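Products Services Spare Parts Support Contact

Catalog > Workshop Furniture > Adjustable Benches > Garus 102

Filed under: Height-adjustable benches, Laboratory and light assembly

Garus 102 Height-Adjustable Workbench

The Garus 102 is a height-adjustable workbench for laboratories, repair shops and training rooms. It is supplied by Handska and assembled at the Grestham works, where each bench is leveled and load-tested before dispatch. The standard top is solid beech with an oiled finish. A laminate top may be ordered at the same price.

Height is set by a hand crank on the right side of the bench. A left-side crank is available on request and must be specified at the time of order. The crank folds under the top when it is not in use.

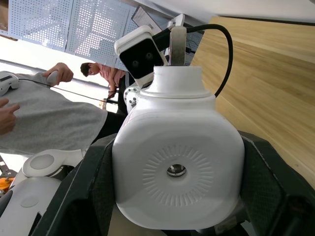
The four legs end in leveling feet, which should be adjusted after the bench has been placed in its final position. Floor anchors are recommended where a vise is to be fitted. The Cordeiro drawer unit fits under either end of the bench and locks with a single key.

Benches are delivered flat, with all fasteners and a printed assembly guide. Two persons are required for assembly. Delivery normally takes 8 weeks from confirmation of the order. Orders of more than 100 benches are scheduled separately.

The frame is covered against defects in material and workmanship for 4 years. Oiled tops require yearly treatment and are not covered against staining.

Requests for quotations should be addressed to Ismael Aguiar, Workshop Furniture, and should state the top, crank side and delivery address.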